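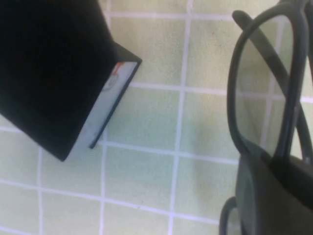
How Do Glasses Work?

Look around your classroom, or around a bus on the way home. You will probably see people wearing glasses. Some wear them all day. Others put them on only to read a book or look at the board.

To understand glasses, you first need to know how an eye sees. Light bounces off things and goes into your eye through the pupil, the black dot in the middle. The front of your eye bends the light so that it meets at the back. The back of the eye is called the retina. It sends a message to your brain, and your brain turns the message into what you see.

In some eyes the light meets in the wrong spot. If it meets too soon, faraway things look fuzzy. This is called being nearsighted. If the light has not met by the time it gets to the retina, close things can look fuzzy. This is called being farsighted.

A lens fixes this by bending the light a little before it gets to your eye. Lenses for nearsighted people are thinner in the middle and thicker at the edges. Lenses for farsighted people are the other way around.

The parts of a pair of glasses

The frame is the part that holds everything together. The ring around each lens is called the rim. The short piece that goes over your nose is the bridge. The long arms that reach back to your ears are called temples, and they fold in on tiny hinges. Most lenses today are plastic, which is lighter than glass and harder to break.

Try this

Fill a clear, smooth drinking glass with water. Draw an arrow on a piece of paper and hold it behind the glass. Move the paper slowly away and keep watching the arrow. At some point it will flip and face the other way! The water and the curved glass are bending the light – just like a lens does.

Taking care of glasses

Use both hands to take them off. Put them down folded, with the lenses facing up. Wash them with lukewarm water and a drop of dish soap, then dry them with a soft, clean cloth. Paper towels can scratch the lenses. At night, keep your glasses in their case.

Words to know

Lens: a curved, clear piece that bends light
Retina: the back part of the eye that senses light
Temple: the arm of a pair of glasses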